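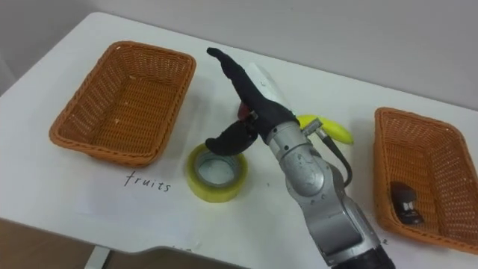 Two wicker baskets on a white table, one with a handwritten label.

How to sort out a kitchen cupboard without buying a storage system

Most advice on tidying a food cupboard is written by people who would like to sell you something to put in it. Matching jars, turntables, tiered racks, little chalkboard tags on string. I have tried a fair amount of it and the cupboard looked lovely for a fortnight. Then somebody bought a bag of rice that was bigger than the rice jar, and we were back to two places for rice.

What follows is a slower and duller method. It costs nearly nothing and takes most of a Saturday morning if the cupboard is bad. I make no promises that it will change your life, and I'd be wary of any page that does.

What you need

A clear table or worktop
A bin bag and a box for things to give away
Paper, a dark pen and some tape
Any baskets, trays or shoeboxes you already own
A damp cloth and a dry one

Don't buy containers yet. If you take one thing from this page, take that. Shops are keen for you to buy the box first and find out later what goes in it, and that is how I came to own a set of spaghetti jars in a house that eats mostly penne.

Step 1. Empty one shelf

One shelf, and only one. The usual instruction is to pull out everything at once so you can "see what you have". You will certainly see it. You will also see it at teatime, when you need the table and it is covered in tins.

Put the contents on the table and wipe the shelf. If there are crumbs in the back corners, get them out with the dry cloth before you use the damp one or you will be spreading paste about. Check the underside of the shelf above as well. Honey travels in ways I can't explain.

Step 2. Read the dates properly

A "use by" date is about safety and you should stick to it. A "best before" date is about quality, and plenty of dry food is perfectly decent after it. Every decluttering video I have watched treats the two as the same thing and tips the lot into a sack, to cheerful music.

Look at each item instead. Check packets for small holes and webbing, which mean moths. Smell nuts, seeds and wholemeal flour, as the oils in them go stale and you will know at once. Throw out any tin that is bulging, leaking or badly dented along a seam. Ground spices seldom go off in a dangerous way, but if the cumin smells of nothing it will taste of nothing.

Step 3. Make rough groups

This is the stage where people overdo it. I have seen a plan with separate zones for "grains", "ancient grains" and "breakfast grains". Whoever drew it up must live alone.

Group things by when you reach for them. Ours are: breakfast, baking, quick suppers, snacks, and fruit that doesn't live in the fridge. Yours will differ. If you always use coconut milk and curry paste together then keep them together, whatever a tin-and-jar purist would say about it.

Be suspicious of any group called "miscellaneous". Let it exist while you work and then force each thing in it to go somewhere. What is left over is usually something you don't like and feel guilty about. It can go in the give-away box if it's sealed and in date.

Step 4. Try it with paper labels first

Write the name of each group on a plain piece of paper and put it next to, or tape it to, whatever container you are using. Big letters, dark pen. Then leave it alone for 2 weeks.

Here I part company with the label-maker crowd. A printed label feels final, so you keep to a bad system out of loyalty to the label. Paper you can scribble on. Our snack basket changed shelf and then changed name in the first few days, and the only cost was another sheet of paper.

Igor Holub, who runs the evening household course I went to in Sekness, goes further and says you shouldn't label anything at all, because people learn where things are. I have met the people I live with and I don't agree. He was right about the pen, though: thin biro can't be read from standing height.

Step 5. Put it back in order of use

Daily things go between hip and eye level. Heavy things go low. Things you use at Christmas go high, and it is fine to need a chair for them.

Newer packets go behind older ones. Shops do this all day long and it works just as well at home, provided the shelf isn't so deep that the back row vanishes. Mine is 60 cm deep, so I use a long tray as a drawer and pull the whole thing forward. A Bundgaard baking tray does the job. So would any other.

Step 6. Decide whether you need to buy anything

After the trial, look at what has gone wrong. If flour is leaking, you want a tub with a lid that shuts. If onions are sprouting, you want somewhere darker and airier, away from the potatoes. Those are real problems and a container may help.

If the trouble is only that it doesn't look like a magazine, leave it. I was nearly talked into the Gonosholm modular set at this point, 7 pieces with bamboo lids, until I measured the shelf and found the tall ones wouldn't stand up. Measure the height as well as the width. Take off a bit more for getting your hand in.

On open baskets

Woven baskets are good for fruit and wrapped snacks. Air gets through and you can see when you are running out. They are poor for anything that spills, and crumbs will work into the weave however careful you are. Take them outside, turn them over and knock the base. A dry pastry brush gets most of what remains.

I don't line mine. Jakska sells fitted cotton liners and the reviews are glowing, but a liner is one more thing to wash, and I have enough of those.

Keeping it going

Do one shelf a month, before the big shop. Skip August if you're away. Check the fruit every couple of days and move anything soft to the front or into a crumble.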